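Bukeck Public Library began lending refurbished desktop computers to cardholders in February. The program, which operates under the name Fustenel, allows a household to keep a machine for up to 100 days. The library's head of lending services spoke with this newsletter about how the program came about and what the first borrowers have asked for.

The idea came out of the reference desk. Patrons were using the public terminals for job applications, tax forms and school assignments, and many were running out of time before they finished.

"We had a one-hour limit, and for a long form an hour is very little," the head of lending said. "People would save half of an application to a thumb drive and come back the next day. Some of them came by bus. We wanted them to be able to finish at home, in the evening."

The first group consisted of 49 computers, most of them retired from offices in the Ruggiero district. All are desktop towers. Laptops were considered, but the library found that donated laptops often arrived with worn batteries, and replacing those would have used up the budget for keyboards and monitors.

"A tower is heavy and it is not pretty," she said. "It can also be opened. If the memory is bad, you take it out and put in another stick."
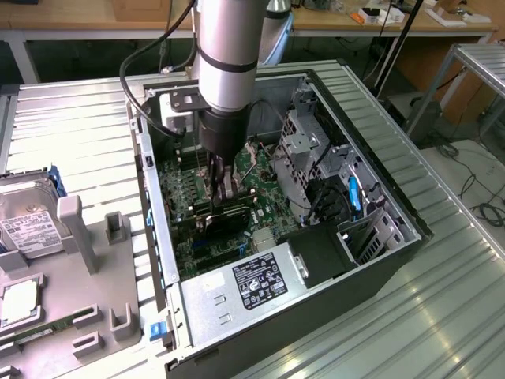 ## Who Borrows

The library expected students to be the main borrowers. In practice, the longest waiting list is made up of adults over 60, many of whom want to scan family papers or write to relatives abroad.

"One gentleman asked whether he could borrow the computer without the internet," she recalled. "He wanted to type up his recipes and did not wish to be disturbed. We said of course."

Borrowers sign a one-page agreement. There are no late fees, a rule the library adopted for books 6 years ago and has extended to equipment. A reminder is mailed 9 days before the due date. The head of lending said that the letter was rewritten twice, after borrowers reported that the first version sounded like a bill.

Each computer goes out with a printed guide in large type. The guide covers connecting the monitor, making a folder and shutting down properly. It does not cover email, which the library teaches in person at the Pavix branch.
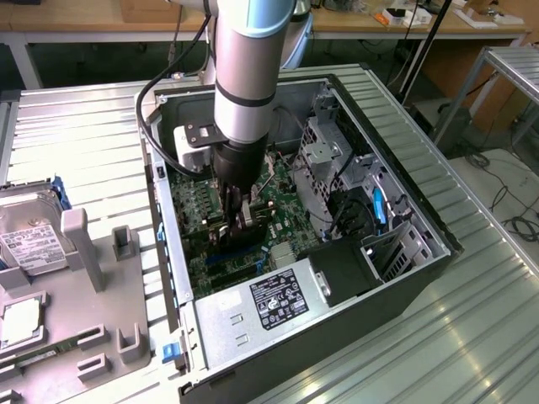
Privacy was the subject that took the most discussion. Under library policy, the drive is erased when a computer comes back, and staff do not look at what is on it. Borrowers are asked to copy their files before returning the machine, and a staff member will help them do so at the front desk.

"We treat it the way we treat a borrowing record," she said. "What you read is your business, and what you wrote on our computer is your business too. The difficulty is that people forget to save things. We now ask the question out loud at the desk - every time - and we wait for the answer."

Asked what she would change, she mentioned the carrying bags. The first ones had thin handles, and borrowers on foot found them painful after a few blocks. The library is looking at small folding carts, which could be checked out with the same card.

Renewals are permitted once, provided that no other household is waiting for a machine. Requests may be placed at either branch or by telephone during opening hours.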